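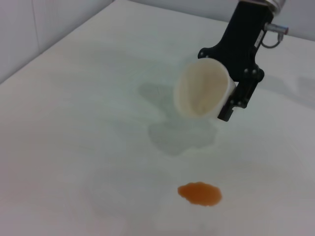 图1 米白色塑料杯,内壁下侧有淡黄褐色残留。

2019年6月26日

今天接着做杯具除茶垢的清洗试验,换Parden的柠檬酸粉,和上回剩的Stestach小苏打膏对照。先把前面的事补记一下,免得过几天又忘。

去年12月定的做法是:浓红茶泡杯,静置过夜,倒掉不冲,自然晾干,再重复。当时只做了陶瓷杯,塑料杯没管,后来发现塑料吸色比陶瓷厉害得多,同样的茶,塑料杯的颜色进到表层里面去了,擦布上看着干净,杯壁还是黄的。所以这一轮只做塑料。

茶用Pangaribuan的散装红茶,没有换批次,袋口夹子松了,闻着还行。水是自来水,没有过滤。我们这边水硬,烧水壶底一层白,茶垢里多少也混着水垢,这一点在写结论时要分开讲。柠檬酸对水垢有用,对茶色本身作用有限,小苏打主要靠摩擦。

配液:热水900毫升,柠檬酸20克,搅到看不见颗粒。上午那盆搅得急,盆底还剩一小撮没化开,下午才看见,所以上午那组浓度偏低,数据留着,旁边打了叉,不算进去。

上午组:浸泡一小时,取出用软布擦,清水过两遍。杯口一圈掉得最快,杯底和侧壁交界的弯角最慢,布伸不进去,改用奶瓶刷。刷毛太硬的那把不要再用,内壁会起细纹,下次上色更快。建议把硬刷从水池边拿走,放到洗玻璃器皿那个柜子里。

下午组:重新配液,水温比上午高。浸泡时间不变。杯子会浮,压了一只玻璃皿在上面,压得不正,有一只侧过来,里面存了气泡,那一块没泡到液,颜色明显比旁边深。以后杯口朝上放,先灌满再沉下去。

小苏打膏:加一点点水调成能挂住勺的稠度,抹上停十分钟再擦。去色比柠檬酸快,但是擦完表面发涩,冲很多遍才不滑手。费水。单看外观,我倾向先酸泡再用膏补弯角,两样不要同时放,一碰就冒泡,互相抵掉了,白费料。

漂白剂这轮不做。柜子里Sireck那瓶标签糊了,看不清开封日期,已经放到待处理架上,谁都别拿来配。另外再提醒一次,含氯的东西不许和酸放在同一个水池里用,通风开着也不行。

离心管架旁边那台小转速搅拌器可以借来搅柠檬酸,1,400转够了,开到3,000转液面起漩,溅得台面到处都是,我擦了半天。用完把转子捞出来,别跟废液一起倒了,上次丢的那颗到现在没找着。

柠檬酸几乎用完了,剩下的只够再配一盆,要买。奶瓶刷也买两把软的。

待做:
下午组晾干后对着色卡再看一遍,在窗边看,日光灯下黄色不显。
补一组冷水浸泡过夜的,看能不能省掉加热。
弯角处单独记,不要和侧壁合在一栏。
记录表里“干净”“较干净”这种写法停用,一律写色卡号。

废液已中和,倒入二号桶,桶快满了。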